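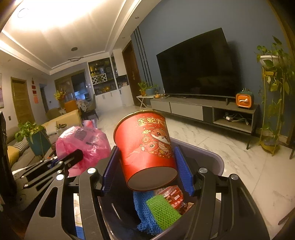
Do paper cups go in with the paper recycling? Usually they go in general waste, as most have a thin plastic lining that ordinary paper mills can't separate.

I checked this for our building in November. The collection sheet lists cups under residual, code 363, along with snack wrappers. Clean card is 672. Dela Adjei reads it differently, but she is going by the old sheet. 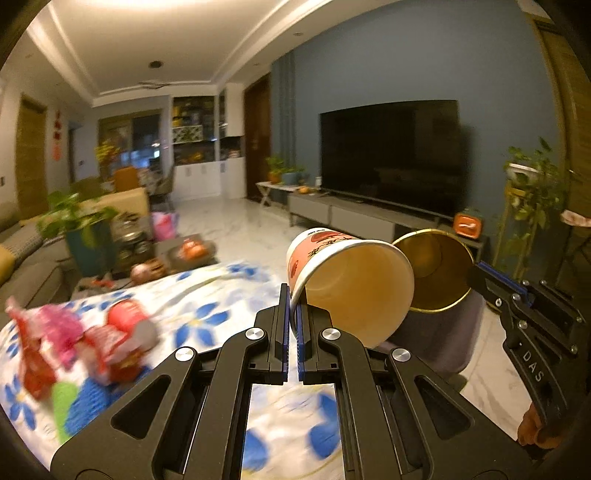
Stacking cups before binning them saves more space than crushing them. Tip out any dregs first. I empty the living room bin every six days.

Contact | © Arnia | Back to top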